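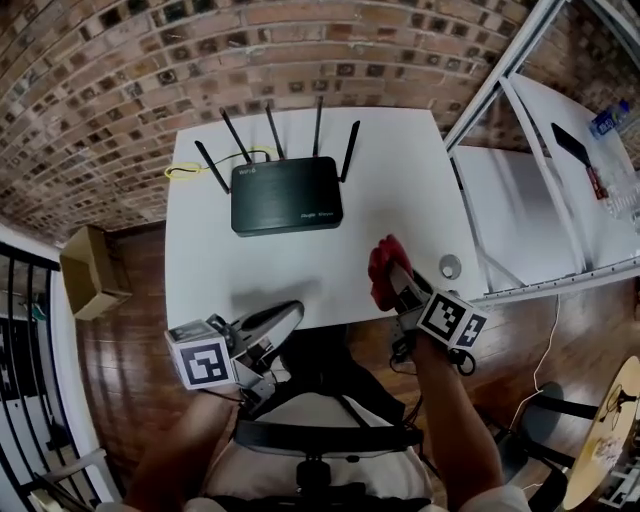
Redov Braided Patch Cable, Flat Weave

Home > Cables and Small Parts > Patch Cables > Redov

Item 1244
In stock, ships from our Bronunach workroom

If you have ever crawled behind a bookcase with a flashlight in your teeth, trying to work out which gray cord goes to which gray box, then you already know why we started making this one. The Redov is a flat network patch cable with a woven cotton sleeve, made for people who have to live in the same room as their wiring. It lies down nicely along a baseboard, it goes under a rug without leaving a ridge you can feel through your socks, and it comes in colors that look like somebody picked them on purpose!

Annelies Zürcher has been weaving the sleeves for us from the beginning. She came to us from ribbon and trim, so she thinks about cable the way a dressmaker thinks about piping: how it turns a corner, how it looks from the back, whether the end frays after a year of being tugged. The first Redov samples were lovely and far too stiff. She loosened the weave, tried again, loosened it some more, and we ended up with a sleeve that bends with the cord inside it. We're very fond of it.

Colors

Oatmeal, Moss, Brick, Ink, Plum and Butter. Butter is new this season and a little warmer than it looks on most screens. The cotton is dyed in small batches, so if you need two cables to match exactly, please put them in the same order and we'll cut them from the same spool. Swatch cards are free, just add one to your basket (one per household, if you don't mind, as they're cut by hand).

Lengths

Short, for shelf to shelf
Medium, for desk to wall
Long, for one side of a living room to the other
Cut to order, up to 79 feet

A word about measuring. Please run a piece of string along the whole path the cable will take, including up and down the legs of the furniture, and then add a bit more than you think you need. A cable that is slightly too long can be tucked away behind something. A cable that is slightly too short will pull on its plug every time the cat walks by, and the plug is the part that wears out first. We can't take back cut-to-order lengths, so do give the string a try before you send us your number.

What it works with

The Redov has the ordinary square network plug at both ends, the kind that clicks. It fits the ports on the back of most home routers, and most televisions, game consoles, printers and desktop computers that have a network port at all. Many thin laptops don't have one, and for those you'll want a small adapter, which we don't make but any electronics store will have. It doesn't matter which end goes where.

It is an indoor cable. Please don't run it across a porch, through a window or out to the shed, however tempting the shed may be. The cotton will soak up rain and the sun will take the color out of it. If the shed is really what you're after, look at our Plokico line, which has a plain rubber jacket and doesn't mind the weather a bit.

Living with it

The sleeve picks up dust like any cloth would. Unplug both ends, wipe along the cord with a barely damp cloth, and let it dry before you plug it back in. A soft upholstery brush does well on pet hair. Don't put it in the washing machine (yes, we've been asked, more than once, and we understand the impulse).

When you put a cable away, coil it in big easy loops and tie it with the cotton tape it came with. Folding it tight or winding it around your hand like a dog leash will kink the wires inside, and a kinked cable may still work for months and then start dropping out on you one evening in December when the whole family is trying to watch a movie.

If you're running it along a wall, use our Grasso clips. They are small beech clips with a felt lining, sold in packs of 3, and they hold the cord without pinching it. Staples are a bad idea, even the rounded ones. We usually suggest a clip at every corner and one or two on the long straight bits, and you can paint them to match your trim if you do it before they go up.

In the box

One Redov cable, coiled and tied
One length of cotton tape
Two paper labels on loops of thread, so you can write down what each end is plugged into
A little care card

Do use the labels. It feels fussy for the first ten minutes and then you'll be glad of them for years, especially if you're the one who gets the phone call when the internet goes out at your parents' house.

Details

Sleeve: woven cotton, natural or dyed
Plugs: clear, with a soft boot over the clip
Shape: flat
Use: indoors only
Item number: 1244 (all colors and lengths)

What customers have told us

"I bought Moss for the hallway, and my sister didn't notice it until I pointed it out. She has since ordered two."

"The color is softer than I expected from the photo on the swatch page, but I've grown to like it. I do wish the clips came with it."

"Measured with string as told. Still ordered too short. Entirely my fault, and they were very kind about it."

"Runs under our rug from the desk to the television. The old cord used to trip my husband, and this one hasn't."

We have over 133 notes like these pinned to the board by the packing table, and Annelies reads every one. If something about yours isn't right, please write and tell us, with a photo if you can manage it.

Shipping and returns

Stocked lengths go out within two working days. Cut-to-order lengths take a week, sometimes a touch longer when a dye batch is still drying. Everything travels in a flat cardboard mailer that fits through most mail slots. Stocked lengths can come back to us within a month, so long as the tape and labels are with them and the sleeve is clean. We'll send a refund or swap the color, whichever you like.

Goes well with

Grasso clips, beech, pack of 3
Plokico outdoor cable
Cotton tie tape, by the yard
Free swatch card

Page last updated 26 November 2022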